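The last night before the Vorkomia fair, and I had never loved a workbench more! Every part I'd made since April was finally in one room, waiting for its screws.

"Slow down," said my sister from the doorway. I couldn't. The blue screwdriver had its own little light, and I felt like a miner who'd struck gold.

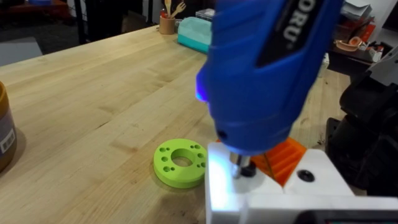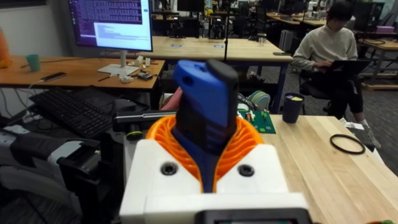
"Eleven screws," I told her. "Eleven, and we're going to Zistau!"

She put down her coat - she'd been leaving for an hour - and pulled up a stool.

"Give me the small ones," she said.

We worked until the birds started up outside, singing over them, badly, and I dropped the last screw in her tea.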